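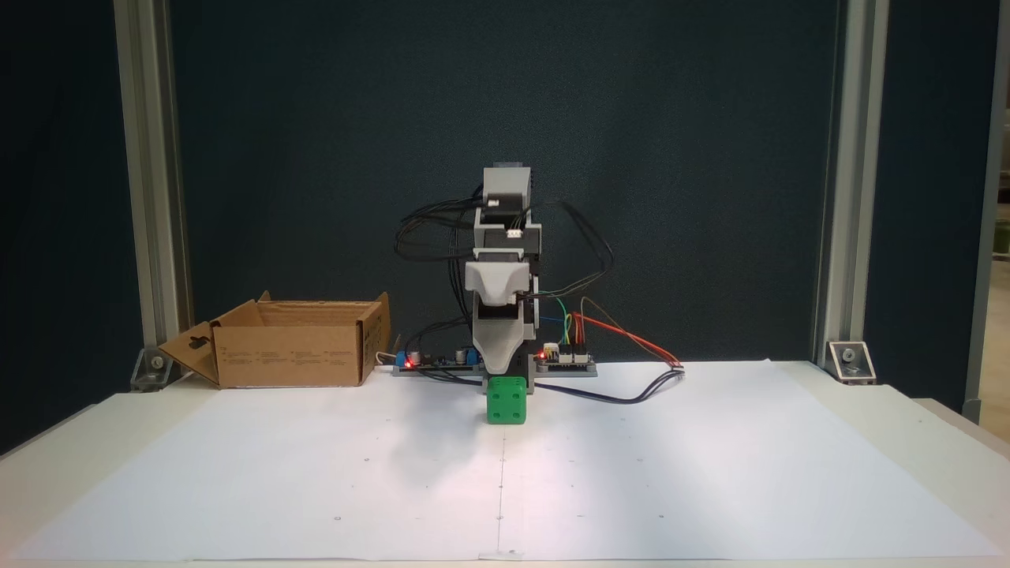
My small arm with the green cube, box on the left

Zerrin_D
05/11/2021
Hello all. I follow the discussion about household machines with interest, and I want to put a question. My arm is printed from light grey plastic, the top motor is a stepper, and the task is to put the cube in the cardboard box. When I started in July I believed that tidying a child's room would be the next step. Now I am not so sure. Does anybody have a machine at home which does a real chore, from beginning to end?

Coltside
Depends what you call a chore. My dishwasher does one every evening.

lappalainen_k
A dishwasher does not load itself, so I would not count it. Zerrin, a cube is the kindest object there is. Try a sock. I tried 159 times with a sock and a two-finger gripper, and I stopped when my wife asked for the sock.

Vakbridge
I disagree with the gloom. We have 4 arms in our shop feeding parts to a press and they do it all shift. Same part, same place, same angle. The work is boring and the arms are good at it.

lappalainen_k
Same part, same place - you have said it yourself. Who fills the tray?

Vakbridge
A man fills the tray, yes. It takes him six minutes. Before, he stood there the whole day. I call that a chore done.

Himotley
Off topic but please tie up those black cables before one catches on something. I lost a motor connector that way.

Zerrin_D
Thank you, I will do it at the weekend. To Vakbridge: I accept your point for the shop floor. But at home the toys lie everywhere, and there is no man with a tray, there is only me.

Coltside
Rosaura Betancur gave a talk at our club and she thinks three years for laundry folding. I would say much longer. Which gripper is that, by the way, your own drawing?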